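Chapter 4
Small Things and Where They Live

What you will learn in this chapter
– how to sort a mixed group of small objects
– how to choose a box which fits the purpose
– how to decide what goes back in and what stays out
– how to write a label that another person can understand

In every home there is a place where small things come together. It can be a drawer in the kitchen, a bowl near the door, or a box that once had shoes in it. The things have little in common. A toy hamburger lies next to a phone charger, and both of them wait for somebody to make a decision.

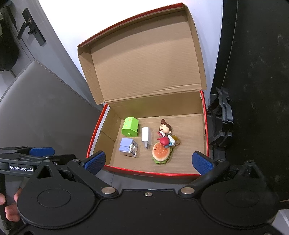
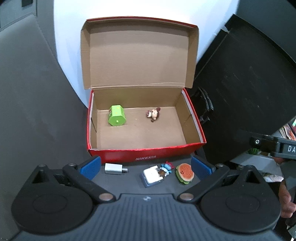

Toys and small electrical items in and near an open cardboard box.

In the earlier chapters we spoke about large objects: coats, bedding, pots. With large objects the question is mostly about space. With small objects the question is about finding. A charger needs almost no room, but a person can lose half of an evening looking for it. For this reason we give small things a full chapter, and the exercises are longer than before.

4.1 The mixed box

We call a box "mixed" when it contains objects from two or more groups of use. Toys are one group. Chargers, adapters and cables are another one. A mixed box is not a mistake. Very often it is the first step of tidying, when the table must be free for dinner and there is no time to think. The difficulty begins when the first step becomes the last step, and the lid stays closed until July.

Urmas Priedītis, who taught the household course at Markberg for 11 years, asked his students to bring one such box from home. He did not allow them to clean it before the lesson. Each student opened the lid, put the objects on the table one by one, and said aloud who uses each object and how often. The largest box had nearly 300 pieces in it, mostly beads and buttons, and the lesson had to continue on the next day.

4.2 Why a shoebox?

Shops sell many kinds of organizers. The Kudero trays are deep and can be stacked, and the Onero set has walls that you can move. They are good products, but for learning we recommend a plain shoebox. It is low, so a child can see the bottom. It has a lid which stays connected on some models – this is useful, as a separate lid is easily lost. Also, it costs nothing, and you can cut it or write on it without regret.

Do not fill the box higher than the rim. If the lid does not close by itself, divide the contents into 2 boxes, first by user and then by size.

Before you read further

Find one mixed box in your home. Write down its contents in a table with three columns: object, user, last time used. Keep this table, you will need it again in section 4.5, where we compare it with the list of the Nouri family.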